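Reference > Visual Art > Artist-Run Spaces > Gaber Road Residency

Gaber Road Residency

November, by Nicanor Bravo

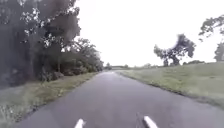 A narrow paved road with grass on both sides.

The Gaber Road Residency is an artist-run residency and exhibition program outside the town of Drirau. It offers painters, printmakers and the occasional sculptor a month of room, board and uninterrupted studio time, the last of which has been interrupted often enough to produce a small literature of its own. The program is best known for its annual exhibition, the Long Wall, and for a dispute over a drain that is still cited in local discussions of what counts as an installation.

Origins

The residency grew out of a shared studio in a former seed warehouse. The founding painters had rented the building for its north light and discovered over their first winter that the north light came with north wind. They moved the easels to the south end, hung blankets across the middle, and began inviting other artists to use the vacated half, on the theory that more bodies would raise the temperature. The earliest surviving invitation promises "space, silence and a stove." A later hand has crossed out "silence."

The arrangement had no name until a grant form required one. The founders wrote down the address. An attempt some years later to rename the program Protico, after a misspelling of "portico" in a favorable review, lasted for a single season and survives on a box of unused envelopes.

Program

Residents are accepted in groups of 14. There is no theme, though applicants are asked to propose one, and the proposals are kept in a binder that residents may read after dinner. Each artist receives a studio, a bedroom of approximately the same size, and a key that opens both. Work in any medium is considered except performance, which was dropped from the guidelines after an endurance piece outlasted its author's stay and ran well into the next resident's.

Selection is made by former residents, who read applications without names attached. The process is described in the program's own handbook as "anonymous in principle," Drirau being a small place and several of its painters having a recognizable way with commas.

Critiques take place in the evening and are limited to 3 per session. By custom the artist whose work is under discussion may not speak until everyone else has finished. The rule was adopted to protect artists from defending themselves too early. Its main effect has been to teach a generation of regional painters to communicate entirely with their eyebrows.

The Long Wall

The residency's annual exhibition takes its name from the only wall in the warehouse without a window, door or pipe. It measures 37 paces, a figure established by a founder with short legs and never revised. Works are hung in the order in which they are delivered, an approach meant to remove favoritism. It has instead encouraged artists who want the good spot near the entrance to arrive before breakfast and sit in their cars.

Attendance at the most visited edition reached 1286, according to the guest book. Skeptics point out that the book was also signed by people sheltering from a hailstorm, one of whom left the comment "very dry" – since quoted in two catalog essays as criticism.

The Drain Dispute

The best-known episode in the residency's history concerns an iron floor drain near the middle of the Long Wall. During one exhibition a visiting critic praised it at length as a meditation on absence, and a collector asked for the price. The residency replied that the drain was a drain. A group of that year's residents objected, arguing that the attention had changed its status, and a label was added giving the medium as "iron, water, argument."

The landlord, whose view had not been sought, claimed authorship on the grounds that he had paid for it. The matter was settled when the drain blocked and neither side wished to be considered responsible for its maintenance. The label is still in place.

Funding and Publications

The residency is supported by modest fees, the sale of donated works on paper, and a yearly supper at which the guests wash up. Its press, Henovow Editions, issues a slim catalog of each exhibition, usually in time for the following one. Early numbers were printed in two colors. The third, a pale green found in the spring issues, came from a leaking press, and collectors now pay more for it.

Reception

Reviewers have generally been kind, with reservations about the heating. One survey of rural art spaces called the program "stubborn, generous and hard to find." The residency used the first two words on a poster and the third as the basis for a successful application for a road sign. The sign was delivered to the wrong address.

See also: Artist-run space; Group critique; Found object

Last updated: November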